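책상 위에서 천을 개는 시간

나는 빨래를 책상에서 갠다. 침대도 아니고 거실 바닥도 아니고, 원고 쓰고 밥도 먹는 그 책상이다. 이렇게 된 지 한 2년쯤 됐나 싶어서 가계부를 뒤져봤더니 정말 딱 2년이었다(책상 산 날이 거기 적혀 있었다!). 그전에는 소파에 산처럼 쌓아놓고 드라마를 보면서 갰는데, 드라마가 끝나면 산은 그대로고 내 허리만 끊어질 것 같았다. 그런 분들 많으실 거다. 저도 압니다, 그 마음.

책상에서 개면 일단 서서 하게 된다. 서서 하니까 빨리 끝내고 싶어지고, 빨리 끝내고 싶으니까 딴짓을 덜 한다. 게다가 바닥이 단단하고 평평해서 손바닥으로 쓱 밀면 주름이 쫙 펴진다. 이불 위에서는 아무리 밀어도 이불이 같이 밀리지 않나. 수건 한 장 반듯하게 접어보겠다고 이불이랑 씨름하던 시절을 생각하면 좀 억울하다.

물론 책상을 비우는 일이 먼저다. 나는 노트북을 책장으로 옮기고, 컵은 무조건 부엌으로 보낸다. 예전에 커피 반 잔을 "조심하면 되지" 하고 옆에 뒀다가 막 갠 베갯잇 세 장을 다시 빨았다. 꽃병만은 그대로 둔다. 벽 쪽으로 밀어두면 팔에 걸리지도 않고, 지루할 때 눈 둘 데가 있어야 하니까. 꽃은 흰색이나 크림색을 자주 고르는 편인데 나무 상판이 워낙 붉은 기가 돌아서 색 있는 꽃을 꽂으면 어쩐지 서로 목소리를 높이는 느낌이 난다. 커튼도 같은 이유로 연한 회색이다. 처음엔 너무 밋밋한가 했는데 지금은 이 조합이 제일 편하다.

천 이야기를 좀 해야겠다. 요즘 내가 빠져 있는 건 세이지그린이다. 시작은 동네 편집숍 노슬로(Noslow)였다. 친구 생일 선물을 사러 들어갔다가 정작 친구 것은 못 사고 내 천만 한 장 들고 나왔다. 초록인데 회색이 한 숟갈 섞인 것 같은 색, 아침에 보면 풀 같고 저녁에 보면 돌 같은 색 말이다. 그 뒤로 닌즈카(Nindska)에서 비슷한 색을 또 샀고, 호타리(Hotari) 할인 때 한 장을 더 샀다. 식구는 나한테 다 똑같은 거 아니냐고 한다. 다르다. 나란히 놓으면 정말로 다르다!

이렇게 사 모은 천은 용도를 딱 정해두지 않고 쓴다. 빵을 덮기도 하고, 도시락을 싸기도 하고, 손님이 오면 찻상 밑에 깔기도 한다. 그러다 보니 접어두는 크기가 중요해졌다. 우리 집 서랍은 안쪽 폭이 34센티미터인데, 천을 길게 접으면 꼭 모서리 하나가 걸려서 서랍이 안 닫혔다. 그래서 정사각형에 가깝게 접기 시작했다.

내가 접는 방식은 대단할 게 없다. 먼저 천을 활짝 펴서 손바닥으로 가운데에서 바깥으로 민다. 반으로 접고, 또 반으로 접는다. 여기까지는 다들 하는 방법이다. 그다음에 가장자리를 비스듬히 한 번 넘기고, 남은 아래쪽을 올려서 겹친다. 이 비스듬한 부분이 나한테는 꽤 중요하다. 딱 맞춰 네모로만 접으면 서랍에서 꺼낼 때 옆 천까지 따라 나오는데, 이렇게 한 겹을 어슷하게 넘겨두면 그 자리를 잡고 쏙 빼낼 수 있다. 처음에는 삐뚤빼뚤해서 마음에 안 들었고, 지금도 접힌 자리에 주름이 좀 잡힌다. 그런데 그 정도는 그냥 둔다. 다림질까지 하면 내가 이 일을 싫어하게 될 것 같다.

모서리도 억지로 각을 세우지 않는다. 한동안은 잡지에 나오는 것처럼 칼같이 각을 잡아보려고 자까지 댔었다. 30분을 꼬박 쓰고 나니 갠 천보다 안 갠 양말이 훨씬 많이 남아 있었다. 둥그스름하면 둥그스름한 대로 서랍에 잘만 들어간다.

정리 도구도 이것저것 사봤다. 오르그(Org)에서 나온 서랍 칸막이는 지금도 잘 쓰고 있고, 접는 판 같은 건 두 번 쓰고 창고로 갔다. 티셔츠에는 좋을지 몰라도 내 천들은 크기가 제각각이라 판에 맞추다가 성질만 나빠졌다. 칸막이는 추천한다. 다만 칸을 너무 잘게 나누지는 마시길. 칸이 좁으면 넣을 때마다 천을 꾹꾹 누르게 되고, 누르면 애써 민 보람이 없다.

책상 관리도 자주들 물어보시는데, 나는 빨래를 올리기 전에 마른 천으로 한 번 닦는 게 전부다. 나무라서 젖은 빨래는 절대 바로 안 올린다. 덜 마른 수건을 올려뒀다가 얼룩이 생길 뻔한 적이 있어서 그날 이후로는 손등을 대보고 조금이라도 축축하면 도로 건조대로 보낸다. 11월쯤 되면 난방 때문에 빨래는 빨리 마르는데 나무도 같이 마르니까, 그때 오일을 한 번 얇게 먹여준다.

마지막 한 장을 개고 나면 바로 서랍에 넣지 않고 책상 위에 잠깐 둔다. 차 한 잔 끓여 올 동안만이다. 꽃 앞에 반듯하게 접힌 초록 천이 놓여 있는 걸 보면 나머지 집안일을 하나쯤 더 할 기운이 난다. 대체로 그 하나는 양말 짝 맞추기다.

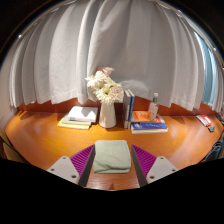 저는 반대로 돌돌 말아서 세워 넣는 쪽인데, 어슷하게 한 겹 넘긴다는 대목을 읽고 행주 서랍부터 다시 접어봤어요. 얇은 면은 잘 되는데 두꺼운 리넨은 넘긴 부분이 자꾸 일어나네요. 두꺼운 천은 반으로 한 번만 접고 넘기시는지 궁금합니다.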